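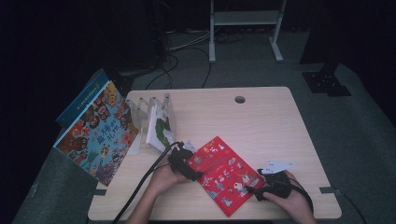

글 Veduvell 생활백과 편집부 | 최종 수정 2019년 9월 30일 | 분류: 가정생활 > 수납과 정리

그림책 정리

그림책 정리는 어린이가 보는 그림책을 책꽂이나 칸막이 스탠드, 바구니 등에 나누어 두고 꺼내 읽은 뒤 다시 제자리에 돌려놓는 일을 두루 이르는 말이다. 가정에서는 책상 정리의 한 부분으로 여겨지지만, 어린이집이나 작은 도서관에서는 따로 시간을 내어 하는 일과이기도 하다. 일반 단행본 정리와 비슷해 보여도 막상 해 보면 꽤 다른데, 그림책은 크기와 두께가 제각각이고 책등이 얇아 제목을 읽기 어려운 것이 많기 때문이다.

책의 크기와 모양

그림책은 손바닥만 한 보드북에서부터 어른 무릎을 덮을 만큼 큰 판형까지 폭이 넓다. 작은 책은 스탠드의 칸 안에 쏙 들어가지만 큰 책은 칸 위로 삐죽 솟거나 아예 들어가지 않아서, 책상 옆면에 기대어 세워 두는 집도 많다. 짙은 청록색 표지의 큰 책이 책상 왼편에 비스듬히 기대어 있는 모습이 그런 경우로, 자리를 적게 차지하고 꺼내기도 쉬우나 오래 두면 표지가 휠 수 있으니 가끔 방향을 바꾸어 주는 것이 좋다.

표지 색도 정리에 요긴하게 쓰인다. 글을 아직 읽지 못하는 어린이는 제목보다 색과 그림으로 책을 기억하므로, 작은 그림이 가득한 새빨간 표지의 책이라면 "빨간 책"이라는 말 한마디로 충분히 통한다. 중국어 그림책처럼 집에서 쓰는 말과 다른 언어로 된 책이 섞여 있을 때에도 마찬가지다.

칸막이 스탠드

투명 아크릴 스탠드는 여러 장의 칸막이가 나란히 서 있는 형태로, 책을 한 권씩 따로 세울 수 있다. 칸막이가 비쳐 보이는 덕분에 초록 잎이 그려진 작은 흰 책 한 권만 꽂아 두어도 표지가 가려지지 않고, 어린이가 멀리서도 알아보고 찾아간다. 다만 먼지와 손자국이 잘 드러나는 재질이니 부드러운 천으로 자주 닦아 주어야 하고, 거친 수세미는 피한다. 정리용품 상점 Pornero의 안내 책자에서는 스탠드를 책상 왼쪽이나 오른쪽 끝에 붙여 가운데를 넓게 비우도록 권하는데, 책을 펼쳐 볼 자리가 남아야 어린이가 책상 앞에 오래 앉아 있기 때문이라고 한다.

책상

그림책을 두는 책상은 모서리가 둥근 것이 무난하다. 밝은 나무 책상은 어떤 색의 표지와도 잘 어울리고, 상판에 전선 구멍이 있으면 독서등의 줄을 그리로 내려 책이 걸리지 않게 할 수 있다. 구멍 바로 위에 얇은 책을 겹쳐 놓으면 등을 옮길 때 번거로우니 조금 비켜 두자.

정리하는 순서

먼저 책상 위에 놓인 책을 한 권씩 집어 표지가 위로 오게 바로잡는다. 비스듬히 놓인 책은 두 손으로 양쪽을 받쳐 드는 편이 모서리가 덜 상한다. 그다음 작은 책부터 칸에 꽂고, 큰 책은 따로 마련한 자리에 세운다. 책등이 한 방향을 보도록 맞추면 보기에 가지런하지만, 어린이가 직접 꽂은 것이라면 조금 삐뚤어도 그대로 두는 것이 좋다는 의견이 많다. 처음에는 답답하더라도 스스로 해냈다는 기쁨이 다음번 정리로 이어지곤 하니 말이다.

책이 많은 곳의 정리

Tetix 어린이 책방은 그림책 1,000권을 갖추고 문을 열었으며, 해마다 1월에 목록을 다시 맞춘다. 지난 점검에서 제자리에 있던 책은 984권이었고, 나머지는 대개 다른 칸에 섞여 있었다. 이곳에서는 한 칸에 30권을 넘기지 않는 것을 원칙으로 삼는다. 가정에서는 이만큼 엄격할 필요가 없지만, 칸을 너무 빽빽하게 채우면 꺼낼 때 옆 책이 딸려 나온다는 점은 어디서나 같다.

같이 보기: 책꽂이, 보드북, 책상 정리, 독서등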